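Home | Club News | Events | Join

Robot club notes

Hi all! We've been at the hand-held grippers all month, and I'm hooked. You squeeze, the fingers close, and the marker cubes let the software work out where your hands went. We've saved 141 runs toward the 430 we want before August (nearly there, if you squint). Small pale things on a white table are my downfall, I'm afraid.

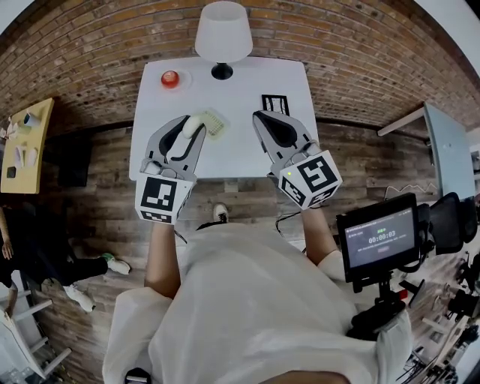 Vaughn Lyons would like everyone to slow down on the grab, as quick ones make a mess of the tracking, and he'd take one clean run over five sloppy ones. Fair enough, Vaughn! I'll try.

New folks, come have a go. Trinity Abernathy has the sign-up sheet.

Contact the club | © Skiltton Robot Club | Back to top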